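Fastness Workshop Cooperative
Equipment Planning Meeting, Minutes
Wednesday, June 2, 2021
Place: Grorircombe, upstairs meeting room

1. Minutes of the May meeting
Approved with one correction. The quote from Sokard covers 2 grippers, and the May minutes said one.

2. Hand-held grippers
The request is for replacement finger pairs and spare mounting screws. The fingers on the bench tool show wear along the edges. Sokard charges $47 a pair. Kołodziej charges $73 a pair and includes the screws. Delivery from Kołodziej is 27 days. Sokard has not given a date.

It was asked whether the fingers could be made in the shop. The printer is booked through the end of the month, so this was put off. The wide-open position is the one used for setting up at the table, and any new fingers must open at least as far as the present pair.

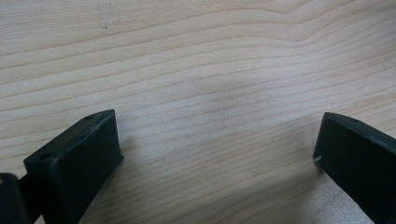

Item 2: present fingers, open, over the wood surface.

Agreed: order two pairs from Kołodziej, $146 before shipping, charged to the small tools line. Sokard to be asked for a delivery date in writing before any larger order is considered.

3. Work surface
There was a proposal to buy a mat for the table. Some members wanted a plain dark one. Others said the bare wood is fine for now and the money should go to a second charger. No vote taken. Carried over.

4. Robot arm for the packing bench
The arm stays in next year's plan. Still missing from the file are the floor load for the back room, a price for the guard rail, and the yearly service cost. Leasing was raised again. The office will ask both suppliers for lease terms so they can be compared with the purchase price.

5. Other business
Purchase requests need to be on the new form. Requests sent by email will be returned.

Open actions
Place finger order with Kołodziej: office
Delivery date and lease terms from Sokard: office
Lease terms from Kołodziej: office
Floor load, back room: building group

Meeting closed at 4:40 p.m.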